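Sandville College
Department of Applied Science
Student Project Report, Second Year
Project title: Choice and Placement of Glassware for Shared Bench Work
Submitted: 3/30/19

1. Background

The Hernent teaching laboratory is used by several courses, and its tables are cleared and set out again between sessions. During December the department received repeated reports of liquids spilled while vessels were being moved or poured. The present project was proposed in response. Its purpose was to recommend a standard vessel for colored practice liquids and a standard place for it on the table.

2. Scope

The study was limited to open vessels holding harmless liquids at room temperature. Stoppered bottles and heated work were excluded and are covered by the existing laboratory manual. Costs were taken from the Lukumay supply list held in the department office.

3. Method

Trials were carried out over 13 sessions. In each session, students set out a vessel, poured from it into a second vessel, and returned it to its starting position. Four vessel types were compared: a beaker, a conical flask, a measuring cylinder, and a plastic cup. Each was tested at two positions, one near the front edge of the table and one near the center.

Water was tinted with food color so that the level could be read easily and any drops on the table could be found. After every trial the surface was wiped with white paper, and any mark on the paper was recorded as a spill. Students were not told which vessel was expected to perform best.

4. Results

A total of 26 spills were recorded. Most occurred with the measuring cylinder and the plastic cup. The cylinder was tipped when a sleeve or hand passed close to it, and the cup bent when gripped. The conical flask was the most stable vessel but was slow to fill and harder to clean. The beaker was nearly as stable, and students preferred it for pouring.

Position had a clear effect. Vessels near the front edge were knocked more often, in particular when students leaned across to reach other items. Vessels filled close to the rim spilled during lifting wherever they stood.

5. Recommended arrangement

The project recommends a clear glass beaker, placed near the center of the table and filled to no more than two-thirds. An amber or yellow tint is suitable, as the level remains easy to read through the glass against a brown tabletop.

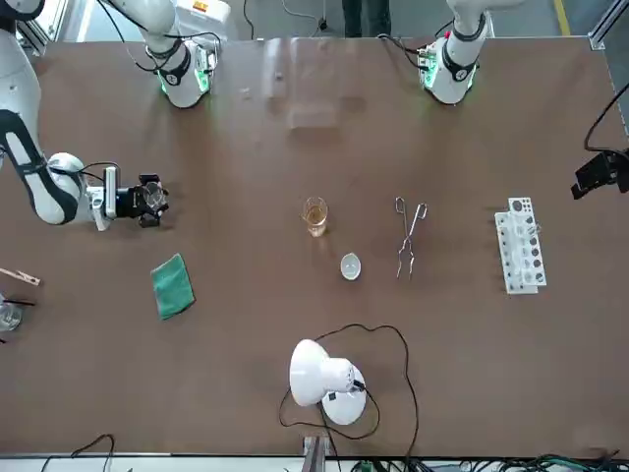 Kiven questioned the fill limit when the draft was circulated, noting that half full would be safer for first-year groups and that the extra trips to refill would cost little time. The point is accepted for introductory classes. The two-thirds limit is kept for all other courses.

6. Further work

Glare from the overhead lights made the level hard to read from certain seats. A later project could compare matte table covers and different lamp positions. The trials should also be repeated with larger beakers, which were not available during the test period.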